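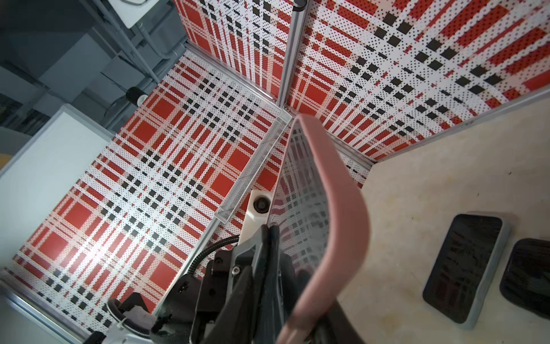

Hendrik Botha wrote to me that the vote column is useless if it can't tell a council member who abstained from one who had gone home for the night, and could I please fix that before anybody built a chart on it.

Fixed, Hendrik! It took me most of February, and it's the main reason there is a new version of this thing at all. If you pulled Brodeo before the change, throw your copy away and start over, the old vote column and the new one don't mix.

Brodeo: motions and votes of the Skumham town council

Hi. This is the readme for Brodeo, a set of plain CSV files covering what the Skumham town council moved, seconded, amended, tabled and voted on. I put it together in my evenings after trying to find out when the council had last changed its own rules on public comment, and giving up after a week of scrolling through scanned minutes (some of them scanned sideways). I'm not a lawyer and I don't work for the town. I just like knowing who voted for what.

There are 1,388 motions in the current release, pulled out of around 2,000 pages of minutes. Every motion has its own row, and every vote cast on it has a row in a second file, so you can join them or ignore one of them, whatever suits you.

What's in the files

motions.csv is the one most people want. Columns:

motion_id: a made-up number, stable between releases
meeting_id: points to meetings.csv
kind: ordinance, resolution, appointment, procedural or other
text: the motion as the clerk wrote it down, typos included
mover, seconder: names as standardized in members.csv
outcome: passed, failed, tabled, withdrawn or unclear
page: page of the source PDF, so you can check me

votes.csv has motion_id, member_id and vote. The vote is yes, no, abstain, recused, absent or left. That last one is Hendrik's. "Left" means the member answered the opening roll call and the minutes note them leaving before the motion came up. If the minutes don't note it, you get "absent" and a flag in the notes column.

meetings.csv and members.csv are small and should explain themselves. Members are listed by ward, and anyone appointed to finish somebody else's term gets a separate row with a start month.

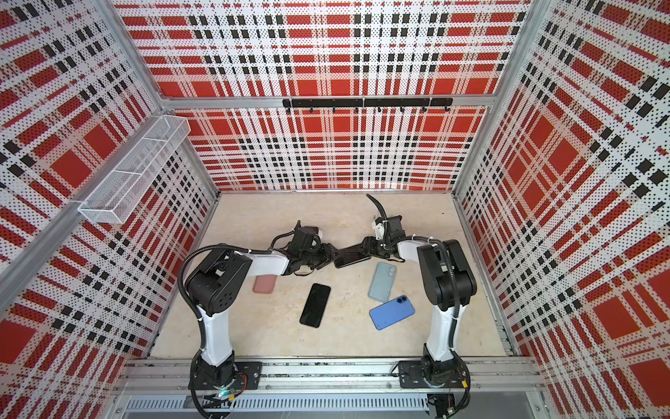
Where it comes from

All of it comes from the approved minutes the town posts on its website. I didn't use the drafts, even when they were more fun to read, and I didn't use the video recordings. A few meetings were held out at the Odow annex while the council chamber was getting a new roof, and those minutes were typed by a different hand with a completely different layout. If you see odd spacing in the text column, it's almost always an Odow meeting.

The text was extracted with Shezi, a little parser Settimio Bellini wrote for school board agendas and was kind enough to bend into shape for me. It looks for "moved by" and its cousins, grabs everything up to the next vote line, and then guesses the kind. It guesses pretty well on ordinances. It's hopeless on appointments, because the clerk liked to fold them into one long sentence with the thank-yous, so I went through the appointments by hand.

How much to trust it

I checked 400 motions against the PDFs line by line, picked at random, coffee in hand. The mistakes I found I fixed, and the patterns behind them I fixed in the parser too where Settimio could see a way to do it. Most of the trouble was with amendments. When a member moved to amend and then somebody amended the amendment, Shezi would sometimes hang the final vote on the wrong one.

Voice votes are the other soft spot. The minutes will say "motion carried" with no names at all, and I refuse to fill those in as yes for everyone present. They have an outcome and no rows in votes.csv. So if you want to say how often two members agreed, please count only the motions with a recorded roll call, 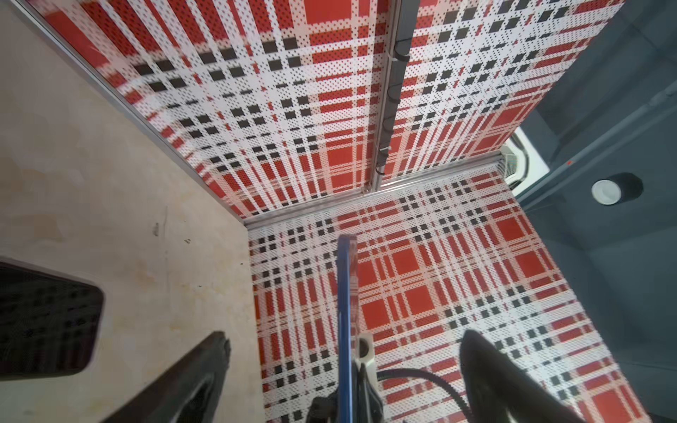 and say so in whatever you publish, or you'll end up making the council look far more quarrelsome than it is. The contested items are the ones that get a roll call, after all. The zoning fights are in there name by name, while the yearly resolution honoring the high school band sails through on a voice vote and leaves no trace in the second file.

Known problems

There are 6 meetings with no minutes posted. I've asked the clerk's office, who were very nice about it, and they're looking. Those meetings are in meetings.csv with a status of "missing" so you can at least see the holes.

Two members shared a last name for one term, and the minutes don't always give the ward. I sorted those by context when I could. The rest say "ambiguous" in the notes column.

Ceremonial resolutions have very uneven text. Sometimes you get every "whereas," sometimes you get the title and nothing else. Please don't run word counts on them and email me the result (it has happened, it was a lovely chart, and it was wrong).

Using it

Take it, share it, print it out and bring it to a meeting. The minutes are public record and I don't claim anything on top of them. A mention of Brodeo is nice. If you find a mistake, send me the motion_id and the page and I'll look it up, usually after 9 p.m. when the house is quiet. Corrections go in with the next release, and your name goes in changes.txt unless you'd like it left out.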